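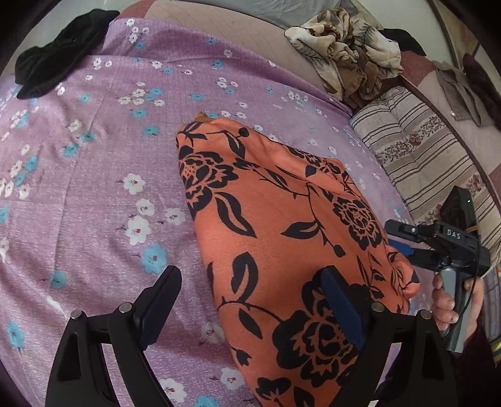

Figura 3.1. Paño estampado, doblado, sobre una sábana de color lavanda con flores blancas y azules.

Capítulo 3
Doblado y clasificación de textiles domésticos

3.1. Objeto del capítulo

El doblado es la operación por la que una pieza textil plana se reduce a un formato apto para el apilado. En el capítulo anterior se trataron el secado y el planchado; se supone, por tanto, que la pieza llega a la superficie de trabajo seca y sin torsiones en la costura. Se estudian ahora los pliegues, el orden en que se ejecutan y los defectos que aparecen cuando ese orden se altera.

3.2. Términos básicos

Se llama borde de referencia al lado de la pieza con el que se alinean los demás. En un paño doblado conviene que sea el más largo y recto: en la figura 3.1 cumple esa condición el izquierdo, que corre en diagonal. El lado opuesto presenta pliegues levantados y una esquina abullonada, defecto que en este manual se denomina bolsa. La bolsa aumenta la altura de la pila y debe eliminarse alisando desde el centro hacia la esquina.

El contraste entre la pieza y el fondo facilita la lectura del contorno. Un estampado negro de gran tamaño sobre naranja se distingue bien de un fondo lavanda de dibujo menudo - no ocurre lo mismo con dos tejidos de tono próximo, caso que se examina en el apartado 3.5.

3.3. Formatos normalizados

En los ejercicios se emplea la clasificación Karcombe, que agrupa las piezas en 3 formatos según el lado mayor una vez dobladas. El formato menor admite hasta 18 cm; el intermedio, hasta 30 cm; el mayor comprende las piezas que superan esa medida. La sábana bajera ajustable queda excluida y se trata en el capítulo 4.

La medida se toma sobre el borde de referencia, sin tensar el tejido. Los ribetes y remates que sobresalen del contorno no se computan, pero se anotan en la ficha de la pieza.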